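Wood-look surface for a packing bench?

starer_22
Redoing the packing bench in June and I need a top. Boxes and bins get slid across it all day. Leaning toward a pale wood-grain finish so small parts show up. Anyone living with one?

M. Amadi
Had one for 6 years. Pale is good for finding screws. It also shows every black mark from rubber feet. I wipe it at 10 at night and it's marked again by noon.

bakari_b
Disagree on the marks. They come off with a damp cloth. Gray is worse – dust, tape bits, everything disappears on it. Mine is pale with a dark bin on it:

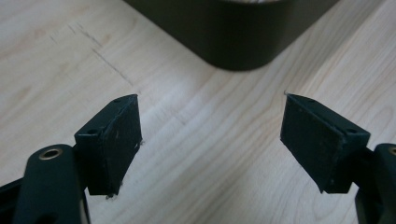

Re: Wood-look surface for a packing bench?

starer_22
Thanks, that's close to the color I want. Does a bin with rounded corners waste much room? I was going to line up square ones along the back.

bakari_b
You lose a little. I'd still take rounded, they don't snag sleeves or bags.

H. Patrício
Square for me. I had 200 small bags to sort last month and the round ones left gaps that things fell into. Push them tight to the wall and it's less of a problem.

M. Amadi
Get a mat for the spot where you cut tape and skip the rest. No finish survives a knife.

starer_22
Mat is on the list. Going pale, square bins at the back – and one rounded one up front to see.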